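Stonadthorpe Local History Network: Members' List
Subject: Re: Loan of materials for the August display

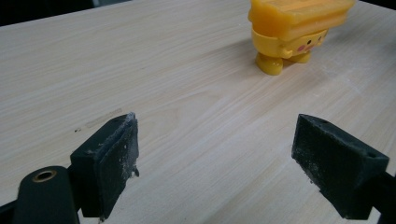 Dear colleagues,

Thank you to all who replied to the request for loans. The Records Office has now reviewed the offers received, and I write to confirm the arrangements and to answer the points raised by Mr. Palamarchuk, whose message is quoted below.

The display will open in the lower reading room in August and will remain in place for five weeks. Its subject is the Wogan mill and the families who were employed there. The wage books will form the center of the display. There are 449 surviving pages, of which three will be shown at any one time. Pages will be turned at the end of each week by a member of the Records Office staff, and the remainder may be consulted by appointment in the usual way.

On the question of insurance, items on loan are covered from the time they are signed for at the front desk until they are signed out again. The cover does not extend to items left with the evening staff without a receipt. Lenders are asked to state a value on the form. Where no value is given, the item will be entered at the standard figure set out in the loan terms, and this cannot be changed later.

On the question of copying, the Records Office does not make copies of loaned letters or photographs unless the lender has signed the second page of the form. A number of forms have come back with that page missing. Mrs. Huệ Đoàn will write separately to the members concerned.

Mr. Palamarchuk also asked about the date of the mill fire. The earlier leaflet relied on a parish note that was copied out long afterward. The wage books show payments for clearing the dye house in the spring before the date given in that note, and the new label will follow the wage books. The leaflet will be corrected when it is next printed. Members who hold stocks of the present version may continue to give it out until then.

Framed items should be delivered with their hanging wire removed. Textiles should be rolled and must not be folded. The delivery entrance on the Millirum side is open until 4:30 p.m.

Higinio Galindo
Loans and Displays
Stonadthorpe Records Office

On an earlier date, Stepan Palamarchuk wrote:

> Dear Mr. Galindo,
>
> I am able to offer my grandfather's overseer's notebook and up to 5 letters
> sent to him from Wogan. Before I complete the form I would be grateful
> for answers on three matters.
>
> First, from what point is the Records Office responsible for the items?
> The form refers to "receipt" but does not say by whom.
>
> Second, will the letters be copied? Two of them concern family matters
> and I would prefer that they were not.
>
> Third, the leaflet places the fire in the autumn. The notebook has the
> dye house out of use well before then. Has this been looked into?
>
> With regards,
> Stepan Palamarchuk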